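My Paper Souvenirs: The Hotel Shelf

Posted 17 May 2021

I collect the paper and plastic that hotels leave lying around, and I finally have a place to put it all!

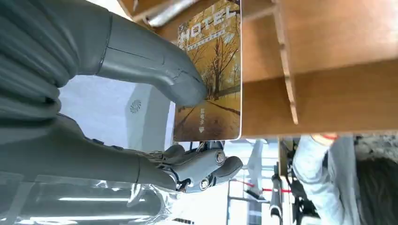 Autumn trees, a straight road and the word HOTEL in big white capitals. The pale wood on the right is the shelving.

Some background for those of you who came over from the matchbook page. I started keeping hotel things in my twenties, when I worked for a company that sent me all over the place with one suitcase and a terrible phone. I'd come home with a notepad, a luggage tag, a breakfast menu if it was a good one (and folded flat, which I now regret). It all went into shoeboxes. The shoeboxes went under the bed, then into the hall closet, then to my sister's garage for a few years, and then back to me with a spider in one of them.

Last December I cleared a wall in the small room and put up shelves. Since then I've been sorting, a box at a time, usually with the radio on and a cup of tea that goes cold before I remember it.

About the autumn card

I'm a sucker for a tree-lined road. The orange leaves, the bare branches, the gold and brown all the way down to the far end of it – I can look at that for ages. There's a short line of small white Chinese characters running over the road, and I can't read them, so if anybody can tell me how you'd even begin to look up characters that small, please write. The dark band near HOTEL has smaller lettering on it too.

I've filed it under "cards" because that's the shape of it. It could be a key card. It could just as well be the cover of a tiny book, the kind of thing you'd get with a map inside. My rule is that if I can't decide in five minutes it goes with the cards, and I can move it later (I never move it later).

How the shelf is arranged

I tried countries first and gave up in an afternoon. Too many things have no country on them at all. Then I tried years, which was worse, as I'd have had to remember them. What I've ended up with is color. The blues and greens are up top with the seaside places and anything with a pool on it. Whites and creams come next, and there are loads of those, hotels do love cream. Then the warm ones: gold, amber, brown, rust. That's my favorite stretch and it's where the autumn card lives. Down at the bottom are the loud ones, the pinks and the checks and a purple thing from a conference hotel that I keep purely out of spite.

Once you sort by color you notice how many hotels use a season to sell themselves. Spring blossom is the big one. Snow is popular with the mountain places. Autumn I see far less of, and I don't know why, as it's the nicest time to go anywhere.

The cards

I'm at 300 now, counting the ones that are only sleeves. The real key cards are the least interesting of the lot when they're plain white with an arrow, and I've stopped taking those in swaps. Picture cards, always yes! Landscapes, lobbies, bad paintings of the building, I'm happy with any of them.

The one I'd save in a fire is from the Gikura, a little lakeside place where I stayed for two rainy nights and had the best plum cake of my life. It's got a drawing of a heron on it. The corner is chewed and the chewer was my old dog, so it can stay chewed.

The envelopes and notepaper

Most of my 200 sheets of letterhead came in a single lot, from a woman clearing her uncle's desk. He'd written to everyone he knew on whatever the hotel gave him and then kept the spares. The Kohlhase paper is lovely and thick, with a blue line across the top, and I was tempted to use some for thank-you notes. I used one sheet. It felt wrong and also wonderful.

Keeping things flat

People ask about this more than anything. I use Planari pockets for the cards, the ones that open at the side, and I keep the pages standing up in binders. I don't laminate and I don't glue. I did glue, once, back in the shoebox days, and there are 30 luggage labels that will be part of a brown scrapbook until the end of time.

For the big folded stuff (menus, town maps, those leaflets with a coupon for a boat ride) I have 6 flat boxes from Skuteck. The lids fit tightly, maybe too tightly, and you have to wiggle them. Tissue goes between the menus so the shiny ones don't stick together in summer.

I leave a handful of cards standing loose on the shelves as well, because what's the point of having them if they're all shut up in a binder? They get swapped over when I dust. The room doesn't get direct sun, but I still wouldn't leave anything out for more than a few weeks – the oranges and reds fade first and you don't notice until you put one next to its twin.

What I'm looking for

Anything with autumn on it, obviously. Also trees in general, night views with the sign lit up, and anything where the artist has clearly never seen the hotel. I don't need more pens, thank you, I've been very kindly sent a lot of pens.

I have duplicates to trade in the blues and creams, plus a stack of "do not disturb" hangers, some of them pretty rude. Send me a note through the contact page with what you've got and what you'd like, and give me a week or so to answer.

The seaside binder is next on the table. It has sand in it.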